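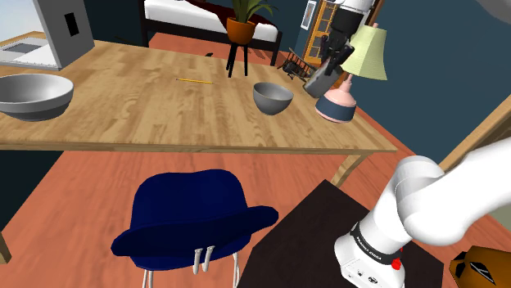
A reader of last term's handout objected that possession tells us nothing at all about who deserved to win, and asked that the figure be dropped from the course. The objection is partly sound and is taken up in Section 2.

Courses > Sport Studies > Reading a Soccer Match > Unit 4
Posted June, by the Course Office

Unit 4. Possession, Territory and Chance Quality

1. Purpose of the unit

Students who have completed Units 1 to 3 can already prepare a basic match log. This unit concerns the use of that log in a written report. By the end of it, students should be able to state which figures support a given claim and which do not. The assigned match is Drumstead against Bralen, won by Bralen 2-0. The full log is in the course folder and should be read before the seminar.

2. Possession

Possession is the share of playing time, or of completed passes, credited to one team. The two methods do not always agree, and a report must state which has been used. The shares of the two teams add up to 100 percent, so a rise for one side is always a fall for the other.

A team that leads early will often give up the ball by choice. Drumstead had most of the ball after the first goal, but much of it was held by the center backs in their own half. A report that cites Drumstead's possession without the score at the time will mislead its readers. For this reason the figure is kept in the course, and students are required to break it down by state of play: level, ahead or behind.

3. Territory

For the purposes of this course, territory means the share of all touches that a team makes in the attacking third. It should be read together with possession. A side with high possession and low territory is usually circulating the ball in front of a settled defense.

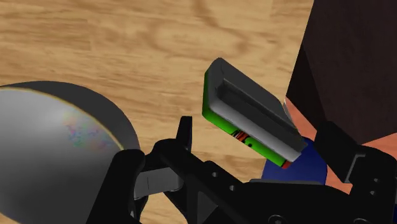
Where both figures are high, the next question is whether entries into the penalty area followed. Crosses that are cleared by the first defender count as entries in some logs and are left out of others. The course log leaves them out.

4. Chance quality

A simple count of shots treats a header from six yards and a drive from long range as equal. Drumstead took 17 shots to Bralen's eight, yet 12 of the 17 came from outside the penalty area. Students should sort shots by location, by body part and by the pressure on the shooter before drawing any conclusion.

Models that assign a scoring probability to each shot are introduced in Unit 5. They depend on large samples. A model fitted to fewer than 1000 shots should be treated with caution, and a single match should never be used to judge a striker's finishing.

5. Comparison match

Tolentino against Tonov ended 0-0. Possession was almost even, and both teams pressed high for the first half hour. Note how the Tonov fullbacks stopped moving forward after the break, and how the territory figure changed as a result. The log does not record injuries or instructions from the bench, so any statement about motive must be worded as an inference.

6. Written work

Submit a report of two pages on one of the two matches. State the method used for each figure. Tables may be attached but are not counted toward the length. Reports that only restate the log will be returned for revision.

Reading for the seminar: course reader, chapters 6 and 7. Chapter 8 is optional.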